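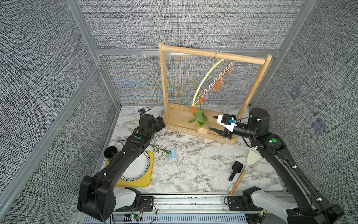
How do you stop a little peg line from sagging in the middle?

Use wire for the top strand, tie the zigzag line off at both ends before any pegs go on, and put the heaviest things nearest the posts.

I get asked that one a lot, mostly by people who have bought a wooden display stand on a whim and then can't get it to look like the one in the shop. I've been fiddling with small hanging displays for a few years now (cards, pressed flowers, the odd sprig of artificial greenery) and this page is where I put the results. It started as a folder of pictures for my sister and grew.

The stand is a very plain thing. Two uprights, a bar across the top and a tray for a base, all in light wood. I like that it doesn't try too hard! You could leave it bare and it would still look finished, but of course I never do. The yellow wire gives it a nice lazy curve down to the left, and then the tiny clothespins do the rest — pink up at the top, orange down at the bottom, and a lavender one in between to break things up.

I went back and forth on the colours for ages. My first try was all one shade and it looked like something from a dentist's waiting room. Going from pinks to oranges is much more cheerful, and if you're putting green with it you hardly need anything else. Plain wooden pegs are lovely too, especially for black and white photos, but they do vanish a bit against a pale stand.

A few things I've picked up, in no order at all:

Buy more pegs than you think. The tiny ones ping off across the room and are never seen again. Mine came in a bag of 40 from Pluveo and I'm already eyeing a second.

Cotton string frays at the ends. A dab of clear glue sorts it out, but do it over newspaper.

Don't space the pegs evenly. I know, it feels wrong! A slightly uneven line looks as if somebody has just hung the washing out, and that's half the charm.

If the stand is going on a windowsill, put something with a bit of weight in the tray. Pebbles are good, and so is a shallow dish of shells. I used old buttons all through October and rather miss them.

Stems are the part I enjoy most. A long thin one wants to curve whichever way it likes, and I've stopped arguing with it. I turn it between my fingers until the bend follows the wire, then find a peg for it. The short leafy bits go in last — they're useful for hiding a knot or filling a gap lower down. If you're using real cuttings, press them for a few days first or they'll curl up and look sorry for themselves.
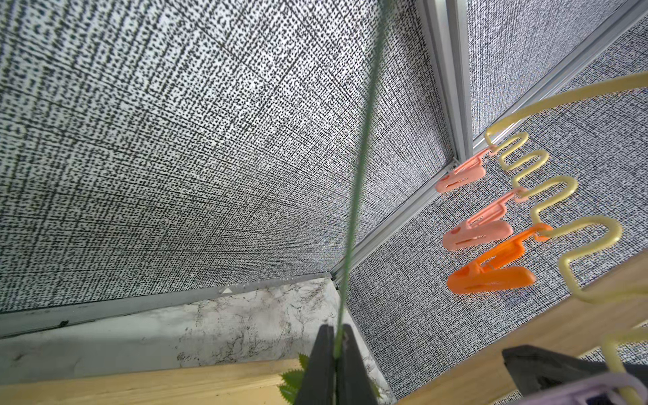 One long green stem, with some toothy little leaves down at the bottom.

I keep all my bits in a Zisside tin, stems laid flat and leaves in an envelope. Next on the list is a taller stand with two bars, so I can have cards above and greenery below. I've got the wood cut already and just need to find the good sandpaper.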